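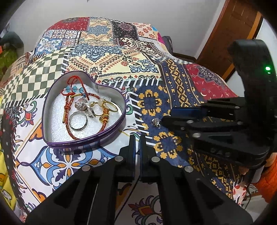 Heart tin with bracelet and rings, on the patchwork

Sastbridge Craft Swap, notes from the May meeting

I took the notes again, so blame me for the spelling. We started at 7, or close to it, once the second kettle had boiled and the chairs had stopped scraping.

1. Last month's notes
Read out and agreed. One fix: the yarn order went to Wela, I had written Burnus. Sorry, both!

2. Summer swap table
We talked about this for ages. The hall at Dhanial has offered us the long room again, and everybody liked it last year except for the parking (I still have the scratch on my bumper). We settled on 19 tables, and the jewelry people get the window side because they want the daylight. I asked if we could please label things this time, because I took home a bag of zippers I thought were ribbon. Agreed, and I'm bringing the string tags.

Small things like rings and bracelets should come in a tin or a box with a lining. Loose beads got everywhere last summer and I was finding them in my shoes in August.

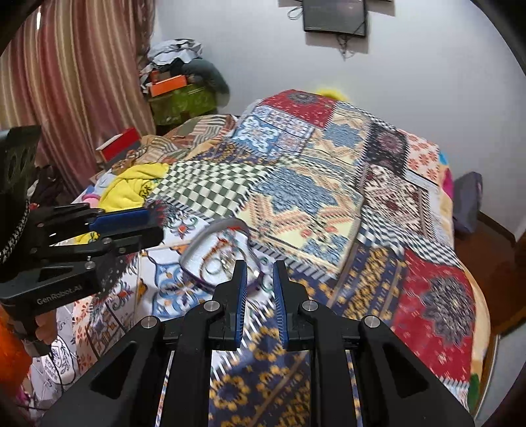 3. Money
We have 61 dollars in the cash box after paying for tea and the flyers. The room will cost us 55, so that leaves enough for milk and not a lot else. Somebody suggested a raffle, somebody else groaned, and we're having a raffle. Prizes to me, please, nothing that needs a fridge.

4. Patchwork afternoon
Still wanted! We couldn't agree on squares or hexagons, so bring what you like and we'll sew it into two separate tops. I'm firmly with the squares people. Bring your own scissors (the club pair is down to chewing the fabric) and an iron if you have a light one. Wela are sending us a bag of offcuts and I'm picking it up on my way home from work.

5. Anything else
The cupboard key is sticking again. I said I'd try some graphite on it.
Burnus have asked for a poster for their shop door. I'll draw one up, unless a person with nicer handwriting gets in touch first.

Next meeting same place, same time. Bring cake, we ran out.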